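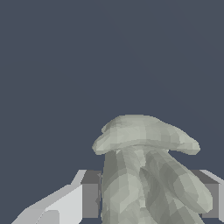 Home Workroom Kitchen Storage Repairs Search

Setting Up a Work Area in a Spare Room

By Tharushi Chowdhury

These notes cover a room used for desk work most of the day and for something else in the evening. They assume ordinary walls, one window and at least one outlet on each side of the room.

Desk position

Place the desk at a right angle to the window. With the window behind you, the screen reflects it. With the window behind the screen, your eyes keep adjusting between two brightness levels and tire by mid-afternoon. If the room only allows one of these, hang a light-filtering shade and lower it during the hours when the sun is on that side of the house.

Leave enough clearance behind the chair to stand up without turning sideways. Mark the proposed desk outline on the floor with painter's tape and use the room that way for a day before moving anything heavy.

Desk and chair height

Set the chair first. Feet flat, thighs level, knees clear of the underside of the desk. Then check the desk against your elbows: with the shoulders down and the forearms level, the hands should rest on the keyboard without reaching up. Most fixed desks are too high for a shorter person. Raise the chair and add a footrest; a sturdy box with a non-slip mat glued to the top works as well as a purchased one.

The top edge of the screen goes at eye level or slightly below. People who wear progressive lenses usually want it lower still. A laptop used for more than an hour needs a stand and a separate keyboard.

For a desk converted to standing use, check wobble at full height with the monitor in place. A Vistaton frame has leveling feet with a locking nut, and the nut must be tightened after leveling or the setting drifts. On carpet, put a square of plywood under each foot before you level.

Lighting

Use two sources: a ceiling or floor lamp for the room and a task lamp for paper. A lamp of 1,000 lumens aimed at a white ceiling gives enough general light in a small room. In a larger room, or one with dark walls, go to 2,000. Put the task lamp on the side opposite your writing hand so the hand does not throw a shadow on the page.

Do not rely on the task lamp alone after dark. The contrast with the rest of the room is hard on the eyes.

Noise

Hard rooms echo on calls. Cover the floor first, then the wall you face when speaking. A filled bookcase does most of what a foam panel does. Thin foam tiles dull the high end of the voice and have little effect on sound coming through the wall.

Doors leak more than walls. Fit a sweep at the bottom and adhesive weatherstrip on the stop. Close the door on a strip of paper at several points and pull — if the paper slides out freely, the strip is too thin there.

Cables and power

Mount the power strip under the desk, toward the back edge, with the switch facing forward. Before fixing it, read the rating on its label and add up the loads. Space heaters and laser printers go directly into a wall outlet. Never plug one strip into another.

On a height-adjustable desk, raise the top fully before tying any cable, then leave a loop of slack. Hook-and-loop ties are easier to redo than plastic ones. Label both ends of every cable.

Dividing the room

A divider on casters is useful if the room also holds a guest bed. Check that at least 2 casters lock. The Himamix folding screen is light enough to move with one hand, but it tips in a draft, so weight the base or stand it in a shallow L. Keep any divider clear of baseboard heaters and supply vents.

Put the day's papers in a lidded bin at the end of work and slide it under the desk. Cisternas bins fit under a standard drawer unit; measure the clearance first if the desk has a crossbar.

Upkeep

Recheck desk bolts 14 days after assembly, when the joints have settled. Vacuum chair casters when they start to drag. Hair winds around the axle, and the wheel has to be pulled straight off its stem to clear it. Wipe vinyl armrests with dish soap and water — alcohol wipes crack the surface over a year or so of use.

We use cookies to remember your settings and to count visits. Accept Decline Cookie settings

Contact Copyright Flosirmont Home Notes. All rights reserved. Back to top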